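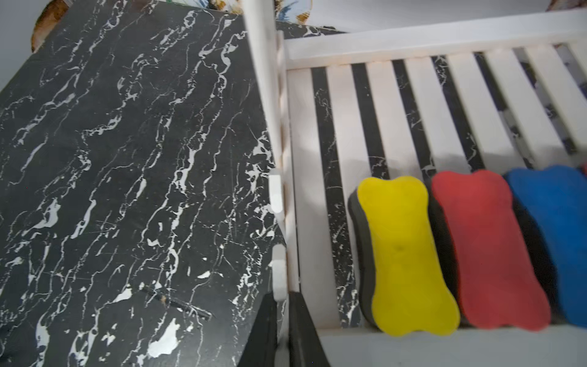 A newspaper correction is a short notice in which a publication acknowledges an error in something it has already printed or broadcast and gives the accurate information. Corrections are found in newspapers, magazines, news websites, radio and television bulletins, and newsletters. The form is related to the clarification, the apology and the retraction, although editors usually treat these as separate things.

Terminology

A correction deals with an error of fact, such as a misspelt name, a wrong figure or a misplaced event. A clarification is used where the original wording was accurate but could be misread, or where it left out a point that readers needed. A retraction withdraws a report, or a large part of it, and is the most serious of the notices. An apology may go with any of these and is often the result of an agreement with the person or body affected.

Usage is not uniform. Some publications print every notice under a single heading, while others keep clarifications on a different page. Broadcasters tend to speak of "setting the record straight" on air and keep the word "correction" for the written version on their websites.

Placement

In printed newspapers, corrections were for a long time placed wherever space allowed, often at the foot of an inside column. This drew regular complaint from readers, who pointed out that an error on the front page might be put right in small type many pages later. A number of titles responded by setting aside a fixed position, commonly on page 2 or beside the letters, so that regular readers would know where to look.

The question of equal prominence remains disputed. Supporters hold that a notice should appear on the same page as the original and at a similar size. Editors have generally resisted a strict rule, and many codes of practice ask only for "due prominence", a phrase that leaves room for judgement.

Online practice

Publishing on the web changed the nature of the correction. A printed error cannot be removed from copies already sold, but an online article can be altered at any time. Most publishers now amend the text and add a dated note at the top or bottom of the page. Changing an article without a note is known as stealth editing and is widely regarded as poor practice, though small repairs to spelling and punctuation are usually exempt.

Archived copies, syndicated versions and posts on social media present a further difficulty. A corrected article may continue to circulate in its earlier form for years – sometimes more widely than the amended one. Some publishers repost the story with the correction stated in the first line, and others delete the original post and explain why.

Broadcast corrections

On radio and television the notice has to compete for time within the bulletin. It is normally read by the presenter, at the same hour as the original report where this can be arranged. Errors made by presenters about their own experience form a special case, as the person reading the correction is also its subject. Stations may ask a colleague to read the statement or issue it in writing.

A local example

The regional weekly the Zornau Andico adopted a numbered system for its notices, under which each correction carried a serial number and a reference to the issue and page concerned. Notices were limited to 50 words, and the original error was not repeated unless the correction would make no sense without it. The paper's index of corrections reached 990 entries before the title moved fully online. Spelling of personal names made up the largest group, followed by dates and sums of money. The rival Prorka kept no index and dealt with complaints through its letters page.

Reception

Corrections have attracted a readership of their own, and collections of the more unusual ones have been published as light reading. Opinion is divided on their effect on trust. One view is that frequent notices show a publication to be careful – another is that they remind readers how often mistakes are made. Comparison between titles is difficult, as a low number of corrections may reflect either accurate reporting or a reluctance to admit fault.

See also

Errata
Letters to the editor
Press complaints
Readers' editor
Right of reply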